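Oltcombe Play Kitchen: Frequently Asked Questions

Who is the play kitchen for?
Children up to the age where they start asking why the fruit is plastic. After that they may stay as staff.

How much is a session?
$4 a child. Adults are free, mostly because they end up doing the tidying.

How long do we get?
90 minutes. Martim Prata rings a bell at the end, and the bell is not open to negotiation.

Can we bring our own toy food?
Yes, but put a name on it. The shelf of unclaimed vegetables is full, and so is the shelf we bought for the overflow.

Why is there ketchup on a plate with nothing under it?
Because that is what was ordered. Mahlet Gidey has tried offering a menu. Customers under five do not read it.

Where does everything go when we're done?
Fruit in the fruit basket, plates in the rack, ketchup standing up by the door. Wipe the white table last. If you find a piece you can't identify, leave it on the windowsill and Rui Prata will look at it with a grave expression.

Is the banana supposed to be peeled?
It came that way.

Can we book the room for a birthday?
Yes, except in May, when we repaint. Ask Malachy Moriarty at the front desk, and bring your own cake.

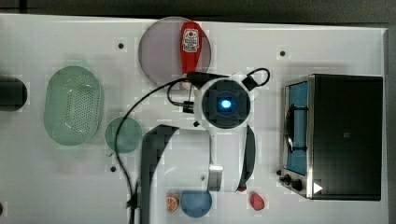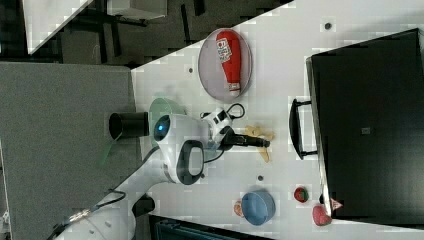 The white table, with the red bottle on its plate.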